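The review of the spare room on the upper floor was completed in November, and the household has adopted the following arrangement for the carpet and for the items formerly kept on it.

The carpet was purchased in Pisbridge for 395 dollars, fitting included. It is a gray, speckled weave, chosen on the grounds that it would conceal lint between cleanings. It has done so rather too well — small objects set down on it are easily missed, and it is now vacuumed in two directions.

Items of thin plastic are to be picked up before any vacuuming begins. Those worth keeping go into the Keltura bin, which holds 50 liters and stands on the landing. The remainder leaves the house the same evening.
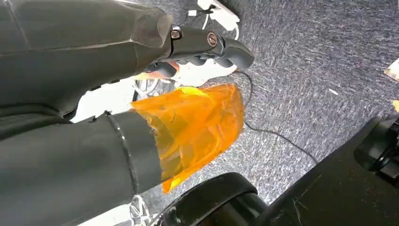
Turo wrote in reply to the earlier notice that a gray carpet in a bright room should be checked in the late afternoon, when low light shows up whatever the morning has hidden. The suggestion has been accepted, and the check now takes place at four.

Translucent orange plastic, it should be recorded, remains the easiest material to find on this floor. Clear wrapping is the hardest. Future purchases of bags and covers will be made with this in mind — the next order is due before winter.

Comments (2)

Quintero
We have the same kind of weave on 170 square feet of hallway. Does the second direction make a difference?

Turo
It does at my place. Go slowly along the walls.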